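Ullia Transfer Notes

A small dataset of football transfers and loans in the lower divisions, collected by Wenche Backlund.

What it contains

The table has 705 rows. Each row is one move of one player between two clubs, over four seasons. Loans and permanent moves are both included, and a loan which later became permanent has two rows, joined by the column move_id. Women's and men's leagues are in the same file – please filter on the column league before you compare anything.

Columns

move_id: text, the same for linked rows
player_code: text, no names are stored
from_club, to_club: text, spelling as on the club's own site
league: text, league of the receiving club
position: keeper, defence, midfield, forward
window: summer or winter
loan: yes or no
fee_known: yes or no
source: short code, see sources.txt

How it was collected

Most rows come from club announcements, which I read and typed by hand. The rest come from match programmes that Sæther let me borrow. I did not use any automatic scraping. When two sources gave a different date, I kept the earlier one and wrote a remark in notes.txt.

The season folders were renamed in April. If you have old scripts with the folder name "autumn", they will not find the files.

Known problems

Fees are missing in nearly 40 per cent of the rows. Clubs at this level often write "undisclosed", and I have not tried to guess. The colour codes in the old spreadsheet (yellow for unconfirmed) did not survive the export to CSV, so 36 rows are marked "check" in the source column instead. Players who were released and signed again by the same club are not counted as moves.

The position column follows the announcement. A player can be a defender in one row and a midfielder in the next.

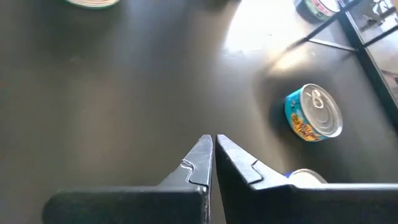 Fig. 1. Two black gripper fingers with stepped notches.

Loading

The file is UTF-8 with a semicolon as separator. Club names have letters such as æ and ø, and some spreadsheet programs will break them if you open the file with a double click. Import it from the menu instead. The package Tradotari reads it without extra settings. With Murkov you must give the separator yourself.

Licence and corrections

Free to use for study and for club work, with the name of the dataset mentioned. Corrections are welcome – send the move_id and a link to the source. I go through the messages on Wednesday evenings.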